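Can a Machine Do the Chores Yet? A Report on Household and Shop-Floor Robots
Student project report, final version
5 Aug 2020

1. Why we picked this

Our group began in February with a simple question. Every year there is another video of a robot folding a towel or loading a dishwasher, and every year the towels in our own homes are still folded by hand. We wanted to know how far the gap is between the video and the house. The course asked for a project on "automation and daily work," and most groups chose self-driving cars or warehouses. We chose tidying up.

We should say at the start that we did not come in neutral. Two of us have had summer jobs stocking shelves and were told both times that the job would be gone soon. It is still there. We tried to keep that out of the scoring, and the reader can judge whether we did.

2. What we looked at

We limited ourselves to jobs that a person can learn in an afternoon: clearing a table, sorting small parts into bins, putting clothes in a hamper, wiping a counter, and restocking a low shelf. We left out robot vacuums and anything bolted down in a factory, where the part arrives in the same place every time.

Our material came from three places. The first was promotional video from two makers of two-armed machines, Tirnitance and Brultar. The second was a set of trial logs from the Sekiguchi workshop, which let us read its records on the condition that we not copy them into the report. The third was our own trial, described in section 4, in which people did the work with a handicap.

3. What the videos show and leave out

We collected 38 clips from the two makers and watched each one twice. We wrote down the task, whether the clip was sped up, whether there was a cut in the middle, and whether the objects were laid out neatly before the start.

The result was worse than we expected. In 25 of the 38 clips there was at least one cut between the start of the task and the end of it. A cut does not prove that anything failed. It does mean that a viewer has no way to know. Several clips ran faster than real time with a tiny label saying so, and a few had no label, though the people walking past in the back gave it away.

The objects also get easy treatment. Blocks, cups, and fruit come up over and over. They are stiff, they stand apart from each other, and they are brightly colored against a plain table. We did not find a single clip with a knotted cord in it.

4. Our own trial

We wanted a number for how hard a messy table is, so we made one. We put 100 small things on a folding table: screws in bags, tape, pens, plastic scraps, cards, chargers, a glove. Each of us then cleared it into four bins, first with bare hands and then with a pair of kitchen tongs in each hand. The tongs are a rough stand-in for a two-fingered gripper. They are a generous one too, because a human brain and human eyes are still in charge.

With bare hands everyone finished without trouble. With tongs the same people, knowing exactly what they wanted to do, struggled. Thin cards lying flat were the worst. You can't get under them, so you drag them to the edge of the table and hope to catch them. Clear plastic bags were next. They slide, they fold, and the weight inside moves when you lift. Anything in a pile took a neighbor along with it.

One of us pointed out that tongs have no feeling in the tips and that a good gripper may have sensors. Fair enough. We still think the trial says something about how much of tidying is done by fingertips.

5. What the logs say

The Sekiguchi records cover 1,678 attempts at picking up a single item. We agreed not to publish the breakdown, so we can only give our reading of it. Stiff items sitting alone did well. Soft, flat, see-through, or tangled items did poorly, in the same order we found with the tongs. An attempt was also marked as a success if the item left the table, whether or not it ended up in the proper place. We would not pay a cleaner on those terms.

6. Cost and supervision

The Bunesari price guide we used for equipment lists arms, grippers, and cameras separately, and leaves out the hours of the person who has to stand by. We think that is the real cost. If someone must watch the machine and pick up what it drops, that person could have cleared the table already. On a shop floor with three shifts the sums might come out differently. In a kitchen we don't see it.

7. Where we ended up

For sorting known parts that arrive one at a time, we would say yes, nearly. For a workbench at the end of the day, with bags, loose hardware, tools, and bits of packaging all mixed together, we say no, and we would like to see one uncut clip at normal speed before changing our minds. The sorting itself is a second problem. A person knows that one scrap is trash and the next one is a part somebody needs tomorrow, and we saw no log or video that tested this at all.

If another group takes this up next year, we suggest starting with the flat and see-through items and skipping the blocks entirely. They should also time the cleanup after each failed attempt, a thing we thought of too late.
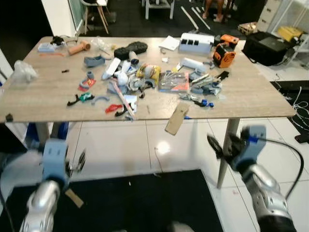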